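A editora Minunent abre a coleção Hosta, dedicada ao romance curto traduzido

O primeiro título, Kashindye, chega às livrarias em novembro, em capa mole e em formato digital

A Minunent anuncia o lançamento da Hosta, uma coleção de ficção traduzida composta exclusivamente por romances com menos de 200 páginas. O plano inicial prevê 8 títulos, publicados ao longo de dois anos, todos inéditos em língua portuguesa e traduzidos diretamente do idioma original.

O volume de abertura, Kashindye, tem 165 páginas e acompanha três irmãs que regressam à casa da mãe para dividir o recheio e acabam por lá ficar um inverno inteiro. O livro está organizado em 41 capítulos breves, alguns de uma só página, e é narrado alternadamente pelas três. A irmã mais velha escreve no passado, a do meio no presente e a mais nova dirige-se sempre à mãe, na segunda pessoa. A tradução portuguesa mantém essa divisão e conserva sem itálico as palavras que a autora deixou por traduzir no original.

A coleção resulta de um trabalho de leitura iniciado há três anos. A editora recebia com regularidade propostas de novelas e romances curtos que não cabiam no seu catálogo geral, pensado para volumes mais extensos e com um preço de capa correspondente. Foi então decidido criar uma linha própria, com formato, papel e preço fixos, para que estes livros pudessem ser publicados em conjunto e encontrados na mesma prateleira.

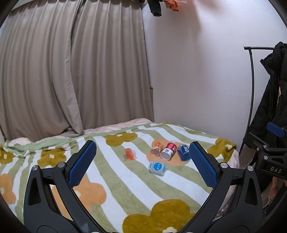 Latas e outros pequenos objetos sobre uma manta estampada.

Todos os volumes da Hosta terão o mesmo formato de bolso e badanas largas. As capas são tipográficas, a duas cores, e cada título recebe uma cor de fundo diferente. O nome de quem traduz aparece na capa, logo por baixo do nome de quem escreve, e cada livro inclui no final uma nota de tradução. Não haverá prefácios. A editora prefere que o leitor entre diretamente no texto e deixe para depois a informação sobre a obra e o seu contexto.

O segundo título, Vido, sai na primavera. É um romance epistolar passado numa vila piscatória, construído a partir da correspondência entre um faroleiro reformado e a seguradora que lhe recusa o pagamento de um telhado. As cartas começam por ser formais e vão ganhando, ao longo de um ano, assuntos que nada têm a ver com o telhado. A tradução está concluída e encontra-se em revisão.

Os restantes títulos serão anunciados por ordem de publicação. A Minunent adianta que o plano inclui dois romances de estreia, uma novela policial e um livro escrito nos anos sessenta que esteve fora de circulação no país de origem durante décadas. Os direitos de todos os livros da primeira série já foram adquiridos.

A escolha dos textos obedece a poucos critérios. Têm de ser obras de ficção completas, publicadas autonomamente na edição original, e ficam por isso excluídos excertos, contos isolados e recolhas. A editora procura também línguas menos representadas nas livrarias portuguesas. Para cada livro é feita uma leitura por duas pessoas que dominam o idioma, além de quem traduz, e os respetivos pareceres são discutidos antes da compra dos direitos.

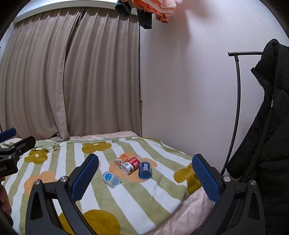 LIVROS E LEITURAS

Clubes de leitura e bibliotecas

A Hosta terá um programa dirigido a clubes de leitura, que começa com Kashindye. Os grupos inscritos recebem um guia de discussão em PDF, preparado pela equipa editorial, e podem encomendar exemplares com desconto através da sua livraria habitual. O guia contém uma cronologia dos acontecimentos do romance, um pequeno glossário e sugestões de perguntas para duas sessões. Uma delas trata apenas da questão das três vozes.

As bibliotecas municipais e escolares podem pedir a inclusão no programa nas mesmas condições. As que aderirem à série completa recebem cada livro na semana anterior à chegada às livrarias.

Está também prevista uma sessão em linha com a equipa de tradução, às 18h30, em data a comunicar aos grupos inscritos. A sessão ficará gravada e disponível para quem não puder assistir.

Edição digital

A edição em formato digital é posta à venda ao mesmo tempo que a edição impressa. O ficheiro permite aumentar o corpo de letra e é compatível com leitores de ecrã. Não está prevista, nesta fase, uma edição em audiolivro.

Exemplares para a imprensa

Os jornalistas, críticos e livreiros podem pedir um exemplar de leitura de Kashindye, em papel ou em formato digital, ao gabinete de comunicação da editora. Os exemplares em papel são limitados e serão enviados por ordem de pedido. As provas não corrigidas de Vido ficam disponíveis no início do próximo ano. Pede-se que as citações sejam confirmadas com a edição final.

Sobre a Minunent

A Minunent é uma editora independente de ficção e ensaio. Publica autores de língua portuguesa e literatura traduzida, e é distribuída em livrarias de todo o país, incluindo as regiões autónomas.

Contacto: gabinete de comunicação da Minunent, dias úteis, das 10h00 às 17h00.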